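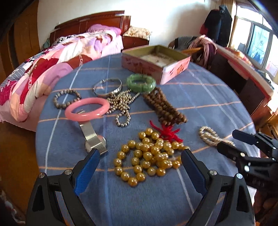 FLIRHOLM – I've spent a good part of December squeezing a gripper open and shut, and my forearm would like a word with whoever came up with that. But the numbers are in at last! The Pidimero project says it has finished its jewelry round, with 3,221 demonstrations recorded by people working in ordinary bedrooms and living rooms, and 2,414 of those have already made it through checking.

If you missed my earlier piece, the idea is pretty simple. You hold the gripper in your own hand and do the chore yourself, over and over, and the recordings go off to train a robot arm that is supposed to pick up the same habits. You don't need to write any code, and you don't even need the arm in the house (good thing, my place is small enough already).

Jewelry was the round everybody groaned about, me included. Cups and socks had gone fine in the fall. Beads are another story. A string of them slides and droops and goes wherever it likes, and a bangle will roll if you so much as look at it wrong. Watches with mesh bands turned out to be nicer than I expected – you can grab the band almost anywhere and it comes along quietly.

Syahrul Oei runs the home recordings for Pidimero, and I caught him on the phone just after 9 in the morning, when he was still going through files from the night before.

"The long strands were the hardest by far," he told me. "People pull them up fast because that's what you'd do with your fingers. We had to ask everyone to slow down and close the gripper all the way before lifting."

I can confirm that we were asked. More than once! He also wants us to keep the drops in. If a necklace slips out and you go back for it, that whole clumsy business stays in the recording, and the robot gets to learn from the second try too.

Ilham Siregar, who does the training side over at the Harms building, says the arm will start on single bracelets and move to tangled piles later in the winter. He wouldn't promise me anything about earrings. I asked twice.

There's one change coming for those of us who record at home. The next round, on kitchen drawers, will be split, with some of the work done by remote control from the Grakier workshop, where you sit at a desk and steer the arm itself. I tried it for an afternoon and it felt like wearing someone else's gloves, but I got a spoon into a tray by the end.

There are 3 seats open at Grakier, and sign-up is through Syahrul's office.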